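Tray Toss: A Rainy-Day Table Game With One Ball and a Shallow Tray

Posted July 5, 2018

We played this all last October when the yard was a swamp, and I still pull it out whenever the kids (and okay, the grown-ups) get restless. You need a table, a tray with a low rim, a mug and one small smooth ball. Setup takes 3 minutes if you can find the ball!

Getting the table ready

Leave the tablecloth on. A wipe-clean plastic one is perfect, the busier the better, and if yours has fruit or flowers printed in squares you get free scoring zones. Pull it flat and smooth out any ridges near the middle. Set the tray down with one corner pointing at the player. A straight-on tray is fine for little ones, but the diagonal makes the bounces so much more fun.

Stand a heavy mug behind the far edge. It's your backstop and your bonus target.

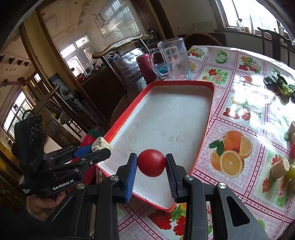
Now for the throw. Sit down, keep your elbow on the table and let the ball go with a soft underhand roll off the fingertips. It should land in the near half of the tray and run toward the far rim. Too hard and it hops straight over, and then everybody is under the table looking for it.

Scoring

Stays in the tray: 3 points
Jumps the rim and touches the mug: 8 points
Comes to rest on a fruit square: 1 point
Rolls off the table: lose a turn

Each player gets 8 throws, then swap seats. Our house record is 74 over a long afternoon of rounds, and I'm determined to beat it.

Variations to try

Blindfold the thrower and let a partner call out directions. Loud, silly, wonderful.

Lay a folded dish towel under one end of the tray so it slopes. Start thin, because even one fold changes everything.

For two teams, put a second tray on the other side of the mug and throw from both ends.

An old scuffed tray works every bit as well as a new one. Wipe it down before you play, as crumbs will send the ball off in strange directions, and dry it well or the ball will skid.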